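Flodari stitching rig: your questions about the November fault

I've been getting the same handful of emails ever since I first mentioned our fault on the Frade mailing list, so I've put the answers in one place. I've kept it plain, and I'll add to it when something new comes in.

What went wrong?

The left arm froze part-way through a stitch. No bang, no warning tone, just an arm that had stopped listening while the right one carried on for a moment by itself. That moment is what bothers me! A curved needle with one arm pulling and the other locked solid can tear tissue very quickly, and the software should have stopped both arms together.

Was it the arm or the software?

Bit of both. A joint reading in the left wrist dropped out, which can happen as cables wear. The controller (we run Erkilora on ours) spotted it and locked that arm, quite rightly, but the message telling the other arm to stop sat in a queue behind a pile of routine ones. Our limit for that message is 70 milliseconds. The log says 916.
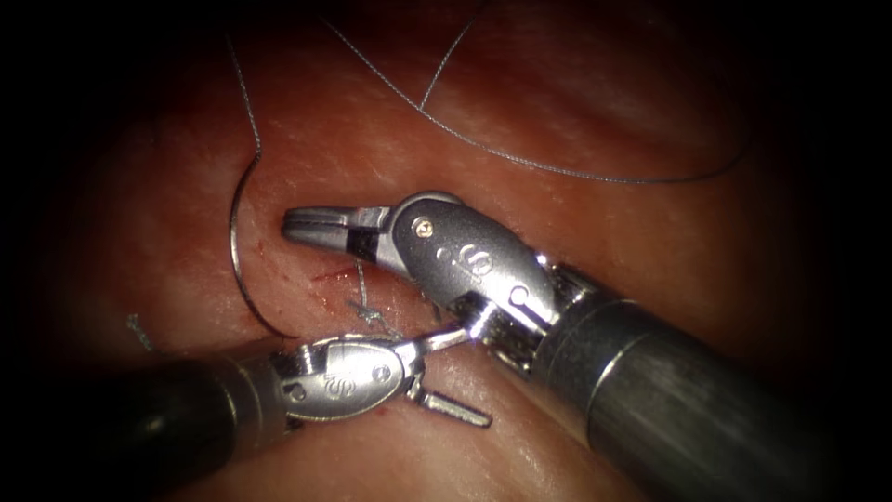

Flodari users at Clellville wrote in to say they'd had the very same delay, only with the arms swapped over, and they wanted to know whether slowing everything down would cure it. Sadly no. They tried half speed and so did I, and the message was every bit as late – the arm simply travelled less far while it waited.

So what did you change?

The stop message now has its own line and never queues behind anything. I've also set both arms to hold position if either one goes quiet, even when no fault has been reported. We ran 1000 forced dropouts on the bench afterwards and the longest delay was well inside the limit. 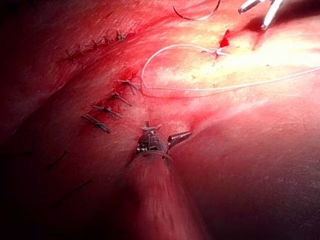 Page author and rig safety lead, Flodari user group
Updated 22 September 2024

Should I let go of the needle if an arm locks?

Please don't, not straight away. Hit the stop, then look at where the tension is. If the thread is slack you've got all the time you need. If it's tight, ease the working arm back towards the locked one before you open any jaws, and go gently, as the locked arm won't give at all.

The awkward moment is the handover, when both tools have hold of the same needle.
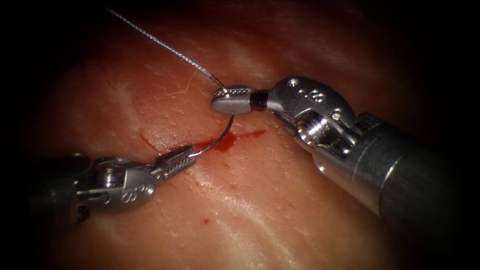

A lock at that point leaves you with 2 grips and only one you can release, so I always open the live side first and leave the stuck one alone until power is off. Then it's the manual release on the wrist, a slow turn, with your other hand supporting the shaft.

Can I clear the fault and carry on?

You can, the button's there, but I wouldn't. Ours cleared happily and came back within the hour. Change the cable first, then run the joint check from cold, and save the log before you restart because the restart wipes it (ask me how I found out).

Does the fix work on the older Frade controllers?

The hold-position part does. The separate line for the stop message needs the newer board, and I haven't found a way round that yet. If you have, do write to me through the contact form and I'll put it up on this page.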